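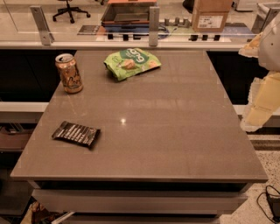

I've been asked the same questions so many times since the Kavanagh ward by-election that I've finally given in and typed up the answers. They're mostly for people who are thinking of standing for the council, or who've been talked into running somebody else's campaign and are now lying awake at night. It's one person's experience of local elections in one town, so please check anything legal with your own elections office. They really don't mind being rung!

Last updated 07/03/2021

## Getting started

**Do I have to join a party to stand?**

No. You can stand as an independent, or leave the description blank altogether. What you lose is the machinery: the old canvass records, the person with a risograph in the garage, the people who turn out to deliver because they always have. I've run campaigns both ways and the independent one was harder work but much less emailing.

**What does an election agent do all day?**

The agent is the person legally responsible for the paperwork and the money. So that's nomination papers going in properly, every invoice kept, every leaflet carrying the right imprint, and a spending return sent off afterwards. In a small ward you'll probably be doing the envelope stuffing too. A candidate can be their own agent, and plenty are, but I'd talk you out of it if I could. You want one person thinking about voters and another thinking about receipts.

**How do I get the nomination papers right?**

Pick them up early, read them twice, and then book an informal check with the elections office before the deadline. People signing for you need to be on the register in the ward, and their names need to match it. I once had a lovely man sign with the name everyone has called him for his whole adult life, and of course it wasn't the one on the register. We had time to sort it because we'd gone in with days to spare.

**Which wards are worth a newcomer's time?**

The one you live in, nearly always. I know there'll be someone telling you that the next ward along is more winnable. You'll be asked where you live on the very first doorstep, and it's nice to be able to point.

## Money and print

**How much will it cost?**

Less than you're dreading. There's a legal limit on what you can spend, made up of a fixed sum plus a bit for each elector, and most council campaigns I've seen don't get near it. Ours went on leaflets, then more leaflets, then window posters. We had 100 posters printed and ran out, and I'd still order the same again because a poster in a cupboard is no good to anyone.

**What is an imprint and why do people go on about it?**

It's the small line saying who printed the thing and who it's being published for, with addresses. It has to be on your election material. Put it in the template before you write a single word, and then have somebody who hasn't seen the design look for it before it goes to the printer. Same goes for posters, and postcards, and that little "sorry we missed you" slip that somebody runs off at home the night before.

**Should the first leaflet have policies on it?**

A couple, and make them local ones. Our first in Kavanagh was the Flasunel Road crossing, the bus that stops short of the health centre, and a phone number. The phone number got more response than anything else! People rang about bins, mostly, and I wrote every one of them down.

**Do we need a website?**

A single page with your name, your face, your ward and how to get hold of you. I built ours in an evening and hardly touched it again. If you've got somebody keen who wants to build you an interactive map, thank them very much and ask if they'd like to deliver Vanda Street.

## Knocking on doors

**When should we go out?**

Late afternoon into early evening in the week, and late morning at weekends. Ours was a December poll, so it was dark by the time most people got home and we had to be careful about how late we knocked. Somebody with a head torch on your doorstep after tea is quite alarming. Take the torch off before you ring the bell.

**How many doors can one person do?**

On a good evening I'll get through 30 if people are in and I'm behaving myself and not stopping to admire dogs. If you're new, don't set a target. Have proper conversations and write down what was said before you reach the next gate, in words another person will be able to read.

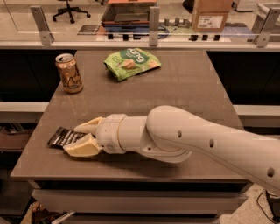
**What should canvassers bring with them?**

Your clipboard, two pens (pencils are better in the rain), spare leaflets, and a phone with some battery in it. A canvass goes on longer than you think, particularly if the candidate is chatty, and hungry people get snappy with each other by the second street. I always pack something small to eat, and a chocolate bar like the one in the dark wrapper above is exactly my sort of thing, as it goes in a coat pocket and you can manage it between gates. Bring a bag for your rubbish as well. You do not want to be the campaign that left litter on somebody's wall, with your rosette on.

**What do I say when someone's furious?**

Listen first. Quite often they're furious about something from years back and they've been waiting for anyone at all with a clipboard. Say you'll find out, if you can find out, and then do it. If they're being abusive, say goodnight and go. You don't owe anybody the rest of your evening, and I'd much rather have a blank on the sheet than an upset volunteer.

**Is it worth calling on people who've told us they'll never vote for us?**

For this election, probably not. Mark them down, be friendly, move on. They do talk to their neighbours though, so be properly friendly.

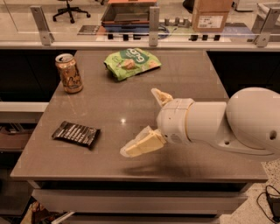

**A white robotic arm over a gray table**
*With a drinks can, a green snack bag and a chocolate bar*

## Polling day

**What's the plan for the day itself?**

Ours fits on one sheet of paper. Who's at the committee room and when, who's driving, who's knocking on which streets, and whose phone number is the one to ring when it all goes sideways. We used a front room on Urar Terrace and it was perfect: near the polling station, with a kettle and a big table. I stay put at the table. It's tempting to dash out and help but then no one knows where the lists are.

**What are tellers and do voters have to speak to them?**

Tellers stand outside the polling station and ask for poll numbers, so that their party or candidate can stop bothering people who've already voted. Voters don't have to tell them anything, and tellers must never get in the way or suggest it's official. Mine get a printed note saying all this and a folding stool. Be nice to the tellers from the other side. You're going to be stood next to them for hours and they may have biscuits.

**Can we give people lifts?**

You can offer a lift to the polling station, yes. What you can't do is offer anything to anyone in return for a vote, so keep well away from treats, drinks and "a little thank you". If you're in any doubt at all, ring the elections office before you do it.

**What happens at the count?**

The boxes come in, the papers get checked and totalled, then sorted and counted. You're allowed a limited number of counting agents and they watch. They don't touch! Wear comfy shoes. Doubtful papers are put aside and the returning officer goes through them with the candidates and agents, and you're entitled to make your case, politely. We finished on 493 votes, with a majority of six, after a recount, and I can tell you I aged terribly between the two results.

**Can I ask for a recount?**

A candidate or their agent can ask, and the returning officer decides whether the request is reasonable. In our case it was the other side who asked, and with a gap like that I'd have done the same.

## Afterwards

**We lost. Now what?**

Sleep, then thank everyone by name, then do the return. It has to go in whether you've won or lost, and a late one is a real problem. Keep your canvass notes safe and only for as long as you've got a proper reason to hold them, as they're personal data about people who trusted you on the doorstep. And do chase up the bins and the bus stops you promised to chase.

**We won! What does the agent do now?**

The very same return, on the same deadline. After that I took down every poster I could find, which took me most of a weekend as one of them had got itself up on a lamp post at the top of Vanda Street and I'm not tall.

**Would you run my campaign?**

Possibly, if you're near enough for me to get home afterwards. Leave a message on the ward phone, say which ward and when the poll is, and I'll ring you back in the evening.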